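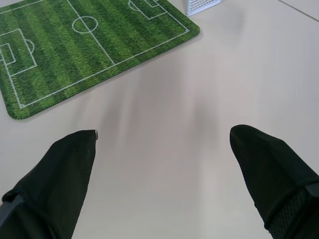
The open day of the Rustwood robot workshop was held on 2018-10-28, and I was asked to prepare this page for the people who could not come. We had 544 visitors, which is much more than we expected when we started to plan it in August. The doors opened in the morning and the first group went directly to the table demonstrations. For many children the favorite was the table football place, with the green striped field, the white lines and the small mesh goal at the end of it. The gripper with two black fingers worked there, and the visitors could stand quite close to it – only the yellow rope was between. Haruto Kikuchi explained the arm in simple words, and he repeated the explanation for every new group.

## Some notes from the day

**The table demonstrations.** Loubna Hajji prepared the tables and wrote the small cards with the names of the parts. Several visitors asked if they can take a card home. We will print more of them for the next time.

**Questions about the fingers.** The most common question was how hard the gripper can press. Rostyslav Nechyporuk let people try a spare pair of fingers by hand, and after this they understood better why we keep the force low.

**The talk.** Ehab Lahlou spoke in the big room about how a robot learns a small task from many repetitions. The talk was planned for twenty minutes and took around 982 seconds more than this, by the clock of Ayman Filali. The people stayed until the end, so I think it was not too long.

**The Prenamora group.** The school group from Prenamora came by bus after lunch. They had 2 guides from our side and visited the tables first, then the room with the older machines.

**Thank you.** The coffee and the cakes came from Ait Ali, and the chairs were lent to us by the Grellgate library. If you lost a gray scarf or a child's glove, please write to Loubna – both are kept at the front desk.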